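2022-06-16

Wool scour, second batch. Water at 60 C, 50 g detergent, fleece in the mesh bag for 20 min, no stirring. Two rinses at the same temperature. The first rinse came out brown, the second nearly clear. Tips still feel greasy - try a longer soak next time.

Beige rib knit:
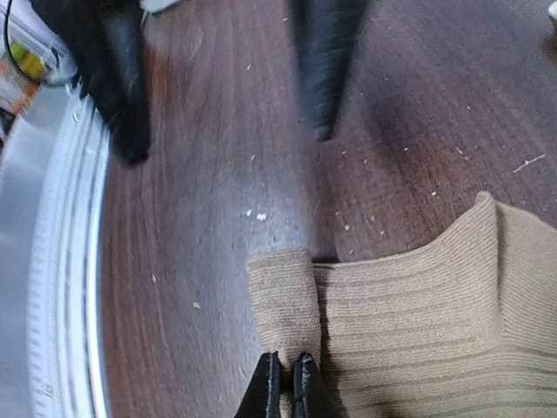 Photo: Nazma Karunaratne

Dry weight before scour 729 g. Weigh again tomorrow once the fleece is fully dry. Rezaul thinks the Skendberg lot loses more grease than the Mollah lot, but we have only one run of each, so leave that open until October. 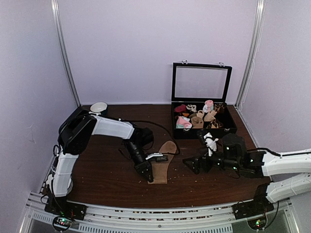 Tan sock on the brown tabletop.

To do: order pH strips, rinse out the bag, label the Mollah jar. 300 g of raw fleece left on the shelf.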